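Search this site Search Go

3. Workspace and Data Collection

Yevdokiia Antoniuk, Kiros Ayele, Peiyu Yao
May 21, 2019

The work in this paper was done in the second half of our student project course, in which a team of four students has one semester to build a picking system and test it. Our team took over the arm from the previous year's team, together with their control code, which we call Kuven in the rest of the text. We kept the motion part of Kuven almost without change and wrote the grasp selection again from the beginning.

3.1 The bin and the objects

The task is to choose a grasp point for one object in a bin where several objects lie near each other. For this we need a bin that stays in the same place during the whole session. In January we lost many trials when the gripper pushed against a wall and the bin moved a little on the table, so that all later grasps had a constant error. After this we fixed the bin with clamps and repeated the calibration. The trials recorded before this change are not used in the results.

The objects are cheap things of everyday size, mostly toys and cups. We wanted different shapes in the same bin: long boxes, balls, thin curved objects, and cups that let some light through. The last group is difficult for our method, as the edge of a translucent cup is often weak in the image. Figure 1 shows one arrangement, with two such cups, a long blue box and a pale yellow toy in the shape of a fish or whale. 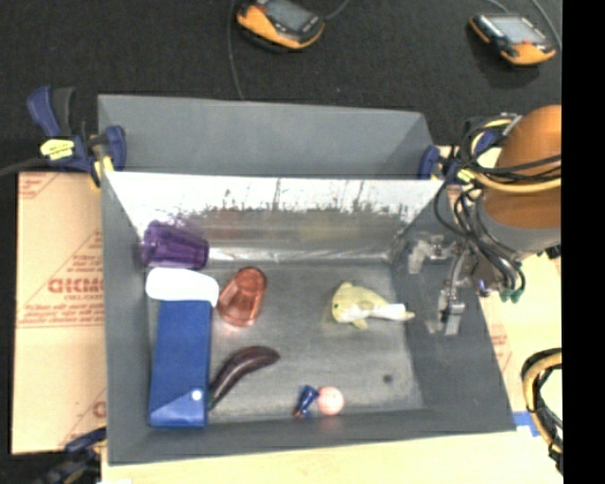
Figure 1. The workspace with the gripper reaching over the right wall of the bin. The shiny panel at the back of the main section gives faint colored reflections of the objects.

3.2 Procedure

Before each session, one student placed the objects by hand and another student started the program. The person who placed the objects did not know which version of the grasp selection would run. One session had 90 attempts. An attempt was counted as a success if the object was lifted and held until the arm reached the drop position. If two objects were lifted together, we counted a failure - this rule is more strict than the one used by the previous team, so their numbers and ours should not be compared directly.

In total we recorded 1816 attempts, and 886 of them were successful. Reflections were a repeated problem. The old selection method sometimes proposed a point on the back panel, where it had found the reflection of an object. We now remove all points closer to the panel than a fixed distance. This also removes some correct points, mainly for objects which touch the panel, and we discuss this loss in Section 5.

Related items
Larysa Bondarchuk: Calibration notes for the Plastorau course arm
Nkechi Okafor: Grasping soft toys with two fingers
The Kinnunen student robotics day: program and abstracts
Clunolora: a small simulator for bin picking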